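The hammer landed at twenty to four on a Wednesday afternoon, handle first, in the one corner of the Porkmont tool works where people were allowed to stand. It weighed what a hammer weighs. A packer called in to help with a late order had been in that corner a minute earlier and had gone to find her gloves.

Porkmont makes hand tools outside Cutaddale and has done so for longer than most of its customers have been alive. The robot arm, known on the floor as Belter, arrived in spring to do one dull job: lift a finished tool out of a rack by its wooden handle, turn it over and set it in a tray. The supplier, Rocha, had trained it almost entirely in simulation. That was the selling point. A real arm takes months to learn on real handles, the brochure said, while a simulated one can practise all night and never chip a thing.

Tudor Costache, who runs maintenance and was asked to sign for the arm, wanted to know what it had practised on. He was shown a headline figure: 1534 simulated grasps, with two failures. He asked for the pictures as well as the number, and it took Rocha four weeks to send them.
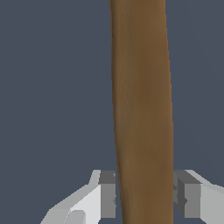

*The gripper's fingers on either side of a wooden handle in Rocha's simulator.*

It's easy to see why a buyer would be pleased by this. The wood has a grain. The light falls nicely on one side. Behind it there is flat slate blue and nothing else, and that was the part Costache kept coming back to. Our rack has a wall behind it, he told me, and a strip light that flickers, and oil on half of what goes into it.

Oil seems to have been what did it. The handles are dipped and wiped before racking, and on a busy shift they're wiped badly. Belter closed on one, the controller reported a good grip, and the arm swung. Somewhere in the turn the hammer left. The arm carried on to the tray, opened its fingers, put down nothing at all and logged a success. It went back for the next one.

I find the log more worrying than the throw. Machines drop things, and so do people, but a person generally notices. Rocha's software judged a grip by how far the fingers had closed at the moment of picking up, and it didn't check again until the next pick. When Costache went through the records by hand, he counted 611 lifts since installation in which nothing had looked at the tool between rack and tray. He stopped there, having made his point. 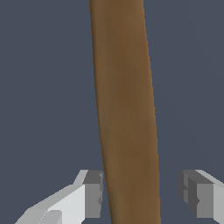 Rocha's answer, when it came, was that friction in the simulator had been "set within a sensible range". I asked what the range was and who had thought it sensible. I was sent a paper about something else. A second email said the company took safety very seriously, a sentence I have now received from every firm I've ever written about in this column.

To be fair to them, the simulated work has its uses. You can find out whether fingers will reach, and whether a leaning handle will foul one side before the other, without breaking anything dear. My quarrel is with the step after that, where a good score on a screen gets read out in a meeting as though it were a safety record. Porkmont's managers did that too, and they had a guard quote on the desk that they let lapse.

The guard is up now, a plain mesh fence that cost less than the training days. Belter runs at half speed, and the software checks its grip right through the swing, at least according to the release notes. Costache has been testing that with a rag and a tin of handle oil. He's had two more drops so far, both caught by the mesh, and one of them was logged as a success.

Rocha says a further update is due in July. The packing corner has been moved to the other side of the building.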